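Our town might get its own power, and I can't stop reading about it

The Fellalura community solar proposal is back! I know I've written about it before, and I know at least one of you told me you skip those posts, but there is a public hearing this time and a real document to read, so here I go again.

Quick background for anyone new. Right now a bill in our state legislature would let people who can't put panels on their own roof buy a share of a bigger array somewhere nearby and get credit for it on their regular electric bill. Renters, people in condos, people like me with a gorgeous old maple shading the entire south side of the house. You'd subscribe, the array feeds the grid, and the credit shows up each month. Fellalura would be the first site in our county if the bill passes, out on the old Silura gravel pit where nothing has grown but thistle for as long as I've lived here.

I read the whole bill. It's 53 pages and I made tea twice. Most of it is definitions (there is a very long one for "subscriber" and an even longer one for "subscriber organization"), but the good stuff starts once you get to the part on bill credits. The credit rate is what makes or breaks this. Set it too low and no one signs up, set it too high and the utility says everyone else is covering the difference, and to be fair to them, that's a real argument and I'd like to see it answered with numbers. The bill hands that decision to the utility commission and gives them a deadline, which I love. Deadlines are good. The last version didn't have one.

The other change I was so happy to see is the part for lower-income households. A slice of every project has to be set aside for them, and they can't be charged a fee to join or a fee to leave. The old draft let companies charge for leaving! I wrote a letter about that, and I'm sure plenty of other people did too, and now it's gone. Letters work, you guys. Sometimes.

What I'm still unsure about is the wires. The line that runs out past Brotine Road is old, and somebody has to pay to upgrade it before it can carry anything new. The bill says the developer pays for "necessary" upgrades, and I have 2 pages of notes on what that word could mean. If I get a turn at the microphone, that's my question.

I've been going through all this in the evenings at the kitchen table.
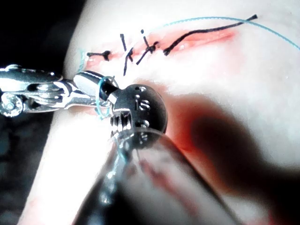
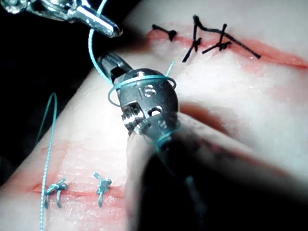 So, the hearing. It's in January, upstairs at the Ciobanu Building, and it starts at 4 in the afternoon, which is a rough time if you work days. You can send written comments instead and they count the same. Keep it short, put the bill number at the top, and say where you live -- the staff sort them by district. Mine is one page and half of it is about that maple tree.

If you do go in person, sign up to speak as soon as you get there. Everyone gets two minutes and the list fills up fast. Park behind the library, the front lot is always full. I'll be near the back with a thermos and a printed copy of the bill covered in sticky notes, so come say hi! And if any of you understand how line upgrades get priced, please leave me a comment before then, I would really like to ask that question without getting it wrong.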